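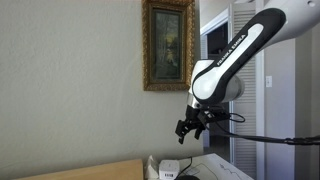 Marisol Villanueva wrote in to say that our old instructions told her to find the stud nearest the corner, and that she found it, and that it was exactly where the picture was never going to look right. We have rewritten the section. She has a point about studs, which were put in by people with no interest in art.

Section 5. Hanging a Tall, Heavy Frame Next to a Closet

Read this section if your picture is going on the last stretch of wall before a closet opening. For pictures in the middle of a long, well-behaved wall, Section 4 will do and is shorter.

The Skovero two-point kit is made for frames that are taller than they are wide and heavier than they look. Carved gilt frames are the usual culprits. A tall frame on a single nail will swing a little each time a door closes near it, and a bifold door gets closed with more feeling than most.

What is in the box

Two wall hooks with plates
Four wall screws and four anchors
Two D-rings with short screws
One length of braided wire (for people who insist)
Four felt bumpers
One paper template

You will also need a pencil, a level, a drill, a tape measure, and masking tape. If you bought the Savley installer's pouch, the level is in the side pocket, under the leaflet about the pouch.

5.1 Before you touch the wall

1. Weigh the picture. Stand on a bathroom scale with it, then without it, and subtract. Try to think only about the difference.

2. Check the back of the frame. Old frames sometimes have wood that crumbles when you push a thumbnail into it. If yours does, stop and take it to a framer. The kit will hold the rail. It can't make the rail hold itself together.

3. Open the closet door all the way and leave it open. Folded bifold panels stick out into the room farther than most people remember, and you want to find that out now.

4. Measure from the floor to the top of the door opening. The template is printed for an opening 2,030 mm high. If yours is different, ignore the dotted line marked TRIM and use the solid one. (Yes, millimeters. The template is drawn by Trurnine, and we have had this conversation with them.)

5. Tap the wall near the corner. There is nearly always framing beside a door opening, sometimes a good deal of it. Mark what you find with tape and leave the pencil alone for now.

Caution: Wires for a closet light or a nearby switch often run up beside the opening. Use a detector that picks up live wires before drilling. Your knuckles don't count as one.

5.2 Choosing the spot

A tall picture near an inside corner wants a strip of bare wall on the corner side. Too thin a strip and the frame looks as if it's trying to leave. Too wide and you have drifted back to the middle of the wall, where Section 4 was waiting for you.

1. Cut a piece of brown paper to the outside size of the frame. Include the carving.

2. Tape it up with the side edge 5 inches from the corner or the door trim, whichever comes first.

3. Walk out of the room and come back in. Sit down where you usually sit. Open and close the closet.

4. Move the paper until it stops bothering you. Allow an evening.

5. When everyone in the house has agreed, or gone to bed, mark the two top corners lightly in pencil.

Note: A dark landscape needs more light than you think. Woods at dusk, hung in a dim corner on a soft gray-green wall, can turn into a gold frame around a general sense of evening. Look at the spot at the time of day you mean to use the room.

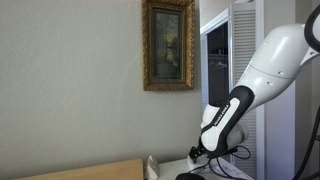 How much gap do you leave if the door is louvered, asked one reader, since the slats are a pain to dust and the picture is now in the way of the cloth? Leave the same 5 inches. Start dusting at the closet side and work away from the frame. If your duster has a long handle, swing the other end of it with some thought.

5.3 Fixing the hooks

1. Screw the D-rings to the back of the frame, one on each side rail, 11 inches down from the top. Both must be the same distance down. Measure the second one from the top as well, and don't just line it up with the first by eye, however good your eye is at parties.

2. Measure between the centers of the two rings. Write the number on the wall tape. You will otherwise forget it on the way up the ladder.

3. Hold the template against your pencil marks and level it. Trust the level over the door trim. Trim follows the house, and the house has been settling for years.

4. Mark the four screw holes through the template.

5. Into framing, drill pilot holes and drive the screws directly. Into hollow drywall, use all four anchors. One hook may land on wood and the other on nothing much. This is normal and will hold, provided the anchors go in on the hollow side.

6. Tighten until the plate is snug. On a painted wall, one more turn after snug will leave a neat round dent that you'll know about forever.

Caution: Don't use the anchors in crumbling plaster. Section 7 covers plaster. It is the longest section.

5.4 Lifting the picture

1. Get a second person. A tall frame tips forward at the top at the very moment both your hands are busy at the bottom.

2. Hold the frame by its side rails near the bottom. Never lift by the ornament. Gilded plaster leaves come off in the hand and can't be put back with the glue you have.

3. Put the felt bumpers on the two lower corners, and the spare pair halfway up.

4. Lift the frame above the hooks, lean it flat to the wall, and slide it down. You should feel both rings catch. If you feel one, lift off and start again.

5. Set the level on the top edge. For small corrections, turn the brass wheel on the left hook. The wheel is good for 3,000 turns, which should see out most arguments.

5.5 Checking your work

Close the closet door the way you normally would, then the way you would if you were late. Look at the bottom corners of the frame. A slight tremble is fine. If the frame taps the wall, move the lower bumpers farther out.

Look again after a week. New anchors can settle a hair, and the wheel will take care of it. If the picture has dropped on one side by more than the wheel can fix, take it down and replace both anchors on that side with the larger Pringle type, sold separately, next to the register, where you probably saw them and decided you'd be fine.

Continue to Section 6 for mirrors.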